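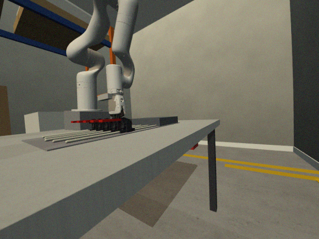 Pimia Bench, after a summer of daily use

I have been meaning to write this one up since July, and every time I sat down to do it I found something else I wanted to try first, which probably tells you most of what you need to know. Pimia Bench is a simulated workcell. You get an arm, a table, a few hundred loose parts to put on the table, and a recorder that saves everything you do with them as examples a learning system can train on. I teach a small evening robotics course and do a bit of contract work on the side, and I bought a single-seat license with my own money.

Let me say up front that I came to it from Deton, which I used for a good two years and still have a soft spot for. Deton looks prettier. Its shadows are softer and its metal looks like metal. But collecting demonstrations in Deton always felt like filling out forms, and I would put off doing it the way I put off my taxes. Pimia feels much more like sitting down to play with something, and I ended up with far more data to show for it.

Setting up

Installation took me one evening, including supper. The download is big, so start it before you cook. The first launch drops you straight into a ready-made room called the warehouse corner: concrete floor with yellow lines on it, plain walls, a bit of shelving with a cardboard box, and a long grey table with a white arm mounted on a pedestal. I do like that somebody bothered with a room at all. My older recordings were all made against an empty grey void, and the models I trained on them got terribly confused by anything with a background (my own fault, I know, but still).

My main task over the summer was picking up thin white rods from a flat mat, and it's a mean little task. Rods roll. Rods lie close beside each other and fan out at silly angles, and the short fingers on the default gripper have to come down nearly straight or they nudge the neighbor. I made a lot of bad recordings before I made good ones, and I kept the bad ones too, in their own folder, which the software makes very easy. There's a single key for "keep but mark as failed" and I wish every tool of this kind had it.

Recording

This is where Pimia earns its price. You drive the arm with a mouse, a game controller or a hand tracker, and you can switch between them between one attempt and the next without restarting anything. I used a controller for nearly everything. The slow-motion button on the left trigger is lovely! You hold it down as the fingers get close to the part, the whole world eases down to a crawl, and the saved motion is stretched back out to normal speed afterward. My early worry was that this would make the motions look strange to the learner, all smooth in one place and jerky in another, and I did see a touch of that until I found the smoothing slider (it's under Playback, of all places, and not under Recording where any sensible person would look).

By the time I stopped to check, I had 1781 saved attempts at the rod task. I threw out the sloppy ones and trained on 1000, and the result was a policy that did better than anything I had managed from Deton data. I can't promise that's all down to the tool. I had also gotten better at driving.

Shuffling the scene between attempts works well and I use it constantly. You can tell it to move the parts, change the light, shift the view a little, or trade one floor for another. I would suggest going easy at first. On my first try I turned everything up to full and got a mat tipped halfway off the table with the rods all down on the concrete, and I laughed, and then I had to delete an hour of work.

Things I grumble about

Contact between small parts is still a bit springy. If you press down hard on something small, it will sometimes shiver, and once in a while it hops. The ridged parts are the worst for it. There is a setting for finer physics steps that mostly cures the problem, but my fan gets loud and the picture starts to lag behind my hands, so I only turn it on for the tasks that need it.

The labels are another sore spot. Every attempt gets a text note, which is a wonderful idea, but the note box forgets what you typed last, so you're forever retyping "pick up one rod" or pasting it in from somewhere else. I wrote to support and got a kind answer within a day, along with a promise that it was on the list. It was still on the list when I updated last.

Export is fine if you use their own format. If you're sending things to Jemal for training, as I do, you'll need the converter, and the converter drops the gripper force readings unless you tick a box on its second page. I lost 7 sessions' worth of force data before I spotted that. The original recordings were safe, thank goodness, so it only cost me an afternoon of converting them over again.

How it compares

I borrowed a friend's copy of Didside for a couple of weeks so that I could be fair about this. Didside is the one to get if you have several people recording at once, as its shared library is far ahead of the others and everyone's attempts land in the same place with the same names. For one person at one desk I found it heavy going. It wanted me to define a project and a task and a subtask before I could so much as wiggle the arm, and by then my tea was cold.

Deton I would still pick if the look of the pictures matters most to you. Pimia looks like a simulation and doesn't pretend otherwise: surfaces are plain, colors are flat, and the walls are just walls. For my tasks that hasn't hurt, though if yours depend on shiny or see-through things I'd try the free trial first and see how you get on.

Would I buy it again? Yes, and I've already renewed. I'm starting on a new task this month, putting the rods into a rack one at a time, and I'll add a note to this review once I have enough attempts saved to say how the finer physics setting holds up over a long session.

Four and a half stars. The other half is waiting on that note box.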